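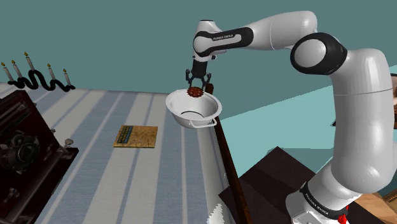 살룸 지침

살룸 지침(Sallum 指針, 영어: Sallum Guidelines)은 로봇 팔의 물체 조작 작업을 컴퓨터로 모의할 때 장면의 구성, 물체의 배치, 파지 판정, 기록 방식을 정한 권고 문서이다. 정식 명칭은 「탁상 조작 모의 장면의 작성과 검수에 관한 지침」이며, 초안이 논의된 살룸 연구회의 이름을 따서 흔히 살룸 지침으로 부른다. 초판은 2021년 8월 12일에 공개되었다. 본문 22개 조와 부속서 두 편으로 이루어져 있고, 부속서 가에는 검수 항목 154개가 수록되어 있다.

지침은 법적 구속력이 없다. 참여 기관이 데이터와 모형을 서로 주고받을 때 지켜야 할 최소 요건을 적은 것으로, 실제 로봇의 설치와 운전에 관한 안전 규격을 대체하지 않는다. 실기 운전에 관한 사항은 제2조에서 적용 범위 밖으로 명시하고 있다.

명칭과 용어

지침에서 '장면'은 로봇, 작업면, 조작 대상, 배경 물체 및 조명을 포함한 한 벌의 모의 환경을 가리킨다. '조작 대상'은 그리퍼가 접촉하도록 지정된 물체이고, '수용체'는 조작 대상을 담거나 받치도록 지정된 그릇, 상자, 쟁반 등이다. 두 범주에 속하지 않는 물체는 모두 '배경 물체'로 분류한다. 작업과 관계없이 시야의 복잡도를 높이려고 넣은 물체도 배경 물체에 해당하며, 초판의 한국어 번역본에서는 이를 '교란물'로 옮겼으나 이후의 정오표에서 용어가 통일되었다.

'시도'는 초기 상태에서 시작하여 종료 조건에 이를 때까지의 한 차례 실행을 말한다. 종료 조건에는 성공, 실패, 시간 초과, 중단의 네 가지가 있다. 중단은 물리 계산이 발산하였거나 관리자가 실행을 멈춘 경우로, 성공률을 계산할 때 분모에서 제외하되 그 건수를 반드시 함께 공표하여야 한다.

제정 경위

모의 환경에서 얻은 조작 데이터를 기관 사이에 교환하려는 시도는 이전부터 있었으나, 성공의 정의와 물체 치수의 단위가 서로 달라 결과를 비교하기 어려웠다. 호나르(Honar)와 진첸코(Zinchenko)는 같은 그릇 담기 과제를 각자의 환경에서 실행하고 결과를 대조하였는데, 한쪽은 물체가 수용체의 가장자리를 넘은 시점을 성공으로, 다른 쪽은 그리퍼가 열리고 물체가 정지한 시점을 성공으로 기록하고 있었다. 이 대조 작업의 보고서가 지침의 출발점이 되었다.

초안의 집필은 배종대(Jong-dae Bae)가 총괄하였다. 초안은 20개 조였으며, 의견 수렴 과정에서 물체의 초기 관입에 관한 조항과 난수 종자의 보존에 관한 조항이 추가되었다. 의견을 제출한 기관은 16곳이었다. 조명과 재질의 무작위화 범위를 수치로 못박자는 제안도 있었으나 채택되지 않았고, 범위를 장면 명세에 기재하도록 하는 선에서 정리되었다.

구성

본문은 총칙, 장면의 작성, 로봇 모형, 파지와 놓기, 기록, 검수의 여섯 장으로 나뉜다. 부속서 가는 검수표, 부속서 나는 장면 명세의 서식이다. 부속서는 본문과 별도로 개정할 수 있으며, 검수표의 항목 번호는 삭제된 뒤에도 다시 사용하지 않는다.

주요 내용

장면의 작성

제2장은 물체의 치수를 미터 단위로 통일하고, 원본 모형의 배율을 바꾼 경우 그 값을 물체별로 남기도록 한다. 여러 출처에서 모은 입체 모형은 배율이 제각각이어서 찻잔이 양동이만 한 크기로 불려 오는 일이 잦다. 배율을 고친 모형은 질량과 관성 모멘트도 다시 계산하여야 하며, 재계산하지 않은 값은 '미검증'으로 표시한다.

물체는 초기 상태에서 지지면에 놓이거나, 공중에 고정되거나, 자유 낙하하도록 지정할 수 있다. 어느 쪽인지를 물체마다 명세에 적어야 한다. 지지면 없이 떠 있는 물체는 고정 여부가 화면만으로 구별되지 않으므로 검수자는 명세와 물리 속성을 직접 대조한다. 막대나 자루처럼 긴 물체에 대해서는 양 끝의 좌표를 모두 기록하게 하였다. 중심점 하나만으로는 로봇의 이동 경로와 겹치는지를 판단하기 어렵다는 의견이 반영된 것이다.

배경 물체의 종류에는 제한이 없다. 촛대와 불꽃 같은 장식적 요소, 줄무늬 천을 씌운 탁자처럼 무늬가 강한 작업면도 허용된다. 다만 불꽃은 시각 효과인지 광원인지를 구분하여 기재하고, 작업면의 무늬를 바꾼 장면은 같은 장면의 변형으로 묶어 번호를 부여한다. 변형끼리는 학습용과 평가용에 나누어 넣을 수 없다.

로봇 모형

제3장은 로봇 팔의 관절 한계, 링크의 질량, 그리퍼의 최대 개폐 폭과 파지력을 명세에 포함하도록 규정한다. 외형에 제조사의 표기가 들어 있는 모형, 예컨대 머리 그림의 팔처럼 'FRANKA EMIKA' 글자가 손목과 받침부에 나타나는 모형을 쓰는 경우에는 표기의 유무와 별개로 사용한 모형 파일의 출처와 판 번호를 적어야 한다. 외형만 같고 동역학 값이 다른 모형이 함께 유통될 수 있다는 점이 해설서에 언급되어 있다.

충돌 형상과 표시 형상은 따로 관리한다. 충돌 형상을 단순화한 경우 손가락 끝의 형상은 단순화 대상에서 제외하는 것이 권장되며, 부득이하게 단순화하였다면 표시 형상과의 최대 편차를 남긴다.

파지와 놓기

제4장은 지침에서 가장 자주 인용되는 부분이다. 평행 그리퍼의 파지는 두 손가락이 모두 조작 대상에 접촉하고, 대상이 다른 지지 없이 정해진 시간 동안 손가락 사이에 유지될 때 성립한다. 한쪽 손가락만 닿았거나 대상이 수용체의 벽에 기대어 있는 상태는 '접촉'으로 기록하고 파지로 세지 않는다.

가장자리가 톱니 모양이거나 돌기가 있는 작은 물체에는 별도의 주의 사항이 붙어 있다. 이러한 물체를 볼록 형상으로 근사하면 돌기 사이의 틈이 메워져 화면에서 손가락이 닿은 것으로 보이는 위치와 계산상의 접촉점이 어긋날 수 있다. 검수자는 접촉점을 화면에 겹쳐 표시한 상태에서 확인한다.

그릇에 담기는 접근, 진입, 개방, 정지의 네 단계로 나누어 기록한다. 조작 대상이 그릇의 테두리 높이에 있고 일부만 안쪽에 들어간 상태는 진입 단계에 속하며, 머리 그림에서 갈색의 둥근 물체가 흰 그릇의 테두리에 걸친 높이로 들려 있는 모습이 이 단계의 자세에 해당한다. 성공은 그리퍼가 열린 뒤 대상 전체가 테두리면 아래에서 정지하였을 때에만 인정한다. 그릇이 기울어져 있으면 테두리면은 수평면을 기준으로 삼지 않고 그릇의 좌표계에서 정의한다. 손잡이는 그릇의 내부 부피에 포함되지 않으므로, 손잡이의 고리 안으로 대상이 들어간 시도는 실패로 처리한다.

기록

제5장에 따르면 각 시도에는 장면 번호, 난수 종자, 물리 엔진의 판 번호, 시간 간격, 종료 조건이 기록되어야 한다. 영상은 선택 사항이다. 영상을 제출할 때에는 시점의 위치와 화각을 함께 제출하고, 로봇 팔이 조작 대상을 가리는 구간이 있으면 다른 시점을 하나 이상 추가할 것을 권고한다.

정지 화면 한 장은 성공의 증거로 인정되지 않는다. 보고서에 정지 화면을 실을 때에는 그것이 어느 단계에서 추출된 것인지 시각 값으로 밝히도록 하였다. 렌더링 과정에서 생긴 결함은 지우거나 덧칠하지 않고 원래대로 보존한다.

검수

검수는 작성자가 아닌 사람이 맡는다. 검수표의 항목은 '필수'와 '권고'로 구분되며, 필수 항목을 하나라도 충족하지 못한 장면은 교환 목록에 오를 수 없다. 필수 항목 가운데 대표적인 것은 다음과 같다.

초기 상태에서 물체 사이의 관입이 허용값 이내일 것
조작 대상과 수용체가 명세에 각각 지정되어 있을 것
공중에 놓인 물체의 고정 여부가 명세와 일치할 것
로봇의 받침부가 작업면 또는 바닥의 충돌 형상과 겹치지 않을 것
같은 난수 종자로 다시 실행하였을 때 종료 조건이 일치할 것
화면에 나타나는 모든 물체에 출처와 이용 조건이 기재되어 있을 것

마지막 항목은 화면의 경계에 일부만 걸치는 물체에도 적용된다. 식별이 어려운 물체는 형태를 추정하여 이름을 붙이지 않고 모형 파일의 고유 번호로 적는다.

적용

호나르는 초판 공개 직후 자체 과제 묶음을 지침에 맞추어 다시 분류하였고, 진첸코는 같은 해 10월부터 외부에 제공하는 모든 장면에 부속서 나의 서식을 첨부하고 있다. 팩브리지(Fakbridge)는 본문 가운데 제4장만을 채택하였으며, 장면 명세에는 종전의 내부 서식을 유지한다. 이처럼 일부 장만 채택한 기관은 공표 자료에 채택한 장의 번호를 표시하여야 한다.

교육 과정에서 활용되는 경우도 있다. 이때에는 검수표 전체 대신 필수 항목만을 추린 축약본이 주로 쓰이나, 축약본은 지침의 공식 문서에 포함되지 않는다.

비판과 한계

검수표의 분량이 과다하다는 지적은 초판 이후 계속되었다. 장면을 대량으로 자동 생성하는 환경에서는 사람이 항목을 일일이 확인하기 어렵고, 자동 점검이 가능한 항목과 그렇지 않은 항목이 검수표에서 구분되어 있지 않다는 것이다. 팩브리지는 의견서에서 배경 물체의 출처 기재가 권고 항목으로 완화되어야 한다고 주장하였다.

변형체와 유체를 다루지 않는다는 점도 한계로 꼽힌다. 탁자를 덮은 천은 초판에서 강체 작업면의 표면 무늬로 취급되며, 천이 밀리거나 접히는 과제는 적용 대상이 아니다. 파지 판정에 쓰이는 유지 시간을 기관이 스스로 정하게 한 조항에 대해서도 비교 가능성을 떨어뜨린다는 견해가 있다. 배종대는 해설서에서 물체의 질량과 마찰 조건이 지나치게 다양하여 단일 값을 두기 어려웠다고 설명하였다.

모의 환경의 성공률을 실제 로봇의 성능으로 인용하는 관행은 제22조에서 금지되어 있다. 두 값을 나란히 제시할 때에는 표를 분리하고, 실기 시험의 조건을 별도로 적는다.

같이 보기

평행 그리퍼
파지 계획
충돌 형상
물리 엔진
영역 무작위화
모의실험과 실기의 차이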